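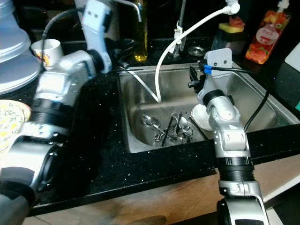 Siham Tannous washes up the way her aunt taught her, and she has opinions about the order. "Glasses first, then plates, then the forks and spoons," she says. Most people in Clastmont leave the cutlery in a pile at the bottom of the basin, spoons and forks and dark handles all together, with a plate leaning beside it. Tannous used to do the same. "Then you're fishing around in there, and a fork is pointing straight up at you."

She cooked for a school kitchen for almost 37 years and retired in February. On a busy day she fed 200 children. At home she cooks for 5, and she still does the dishes by hand every evening.

I asked about the sink itself. She likes a single basin. "With two, one is always full of junk. Give me one big one and a rack." Stainless steel suits her, and so does a speckled countertop. "It hides crumbs. My sister hates that. She wants to see them."

Her neighbor Darcy MacDonald keeps offering her an old dishwasher. She has turned it down twice. "Where would I put it?" she says. "I'd have to give up the cupboard with the pans."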